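Low-sodium diet and 24-hour urine collection

Priit Hunt
My nephrology clinic wants a 24-hour urine sodium. The sheet says to keep to my usual diet, but I cut down to 1,500... sorry, 3,000 mg of salt a day in May. Do I go back to the old diet first?
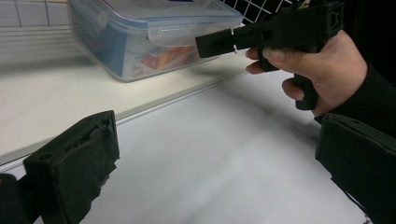

2 replies, oldest first

Wonau
No. "Usual" means what you eat now. Discard the first morning void, note the time, then collect everything up to and including the same void the next morning. Keep the jug cold. A total under 500 mL is often queried by the lab, so write down any missed void.
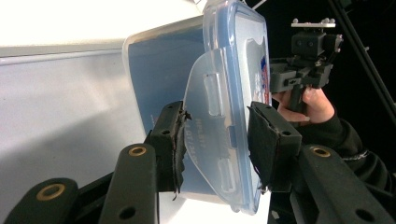
Clear container with locking clip

Also list your medicines on the form. Diuretics change the result. Don't stop them unless the clinic tells you to.

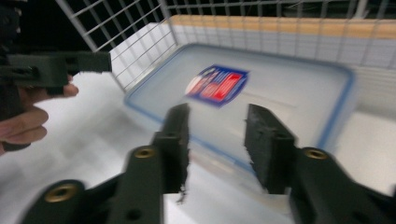 Xia
same as above. mine started at 6 am and I missed one at work, had to redo the whole thing. call the lab if unsure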